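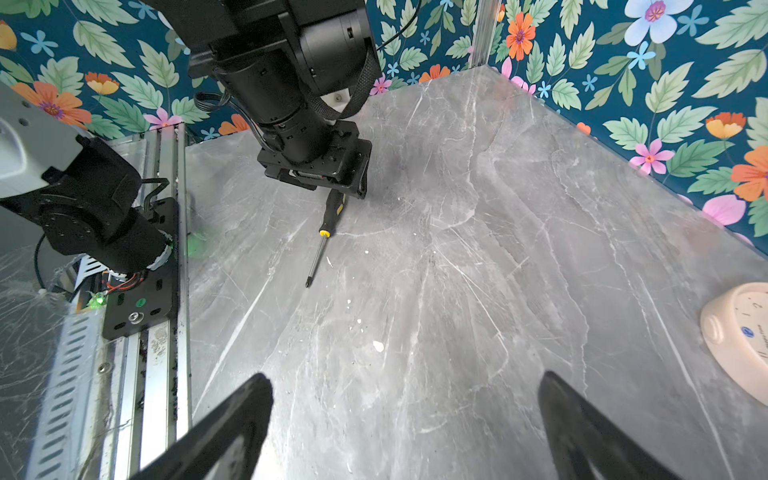
Re-tightening the arms, and a cleaner rail

Tuesday was maintenance night, and I love maintenance night! I know plenty of people would sooner watch the arms do something, but give me a screwdriver (the black one with the yellow band, it has been with me through two moves) and a couple of quiet hours and I'm happy.

For anyone new, I have a pair of small arms set up on the marble tabletop, right up against the flowery wallpaper. I call the pair Idis. The name was on a cardboard box when I started and it stuck.

What got me going this time was a wobble. The arm on the left rail had begun to stop a hair past where I sent it, and then sort of settle back. I blamed the software first, like everyone does, and lost most of a weekend to that. Then Raili Keskinen wrote to me and said to put one hand on the base, one on the elbow, and push gently. Well! The whole mounting plate shifted. You could feel it more than see it.

So, power off, arm propped up, and on to the bolts. The plate has slots, which is great when you're lining things up and less great a few months later when it has crept along them. I backed the bolts out, wiped the faces, set the plate square to the aluminum rail again and tightened a little on each side in turn. Don't do one bolt all the way and then the next. I did that in my first build and the plate ended up cocked.

The rail grooves are a disgrace, by the way. Crumbs, dust, dark gritty stuff that I can't identify. A dry toothbrush gets most of it and a wooden skewer gets the corners. I still haven't finished the far end.

After that I went through the wrist screws on the other arm. The little screws on the gripper brackets work loose faster than anything else on the machine, and I found three that turned with almost no effort. A tiny dab of threadlocker on each, the removable kind, and leave it overnight before you run anything. Go easy near plastic parts, some threadlockers will crack them.

Cables next. I move each joint slowly by hand through its full travel and watch where the cable goes tight. There was one at the middle joint that needed a bit more slack, so I gave it a looser curl and re-taped it.

Then the fun part. I ran my homing check 200 times with the speed turned down, and it came back clean on every one. Before the fix I'd had 53 bad stops in the same test, so I may have done a small dance in my socks.

Still on the list: the rest of the rail, a proper label for every connector, and new fingertips for the gripper. Marjatta Juntunen has a softer set she swears by and has promised to mail me a pair in June. I'll post how they grip once they're on.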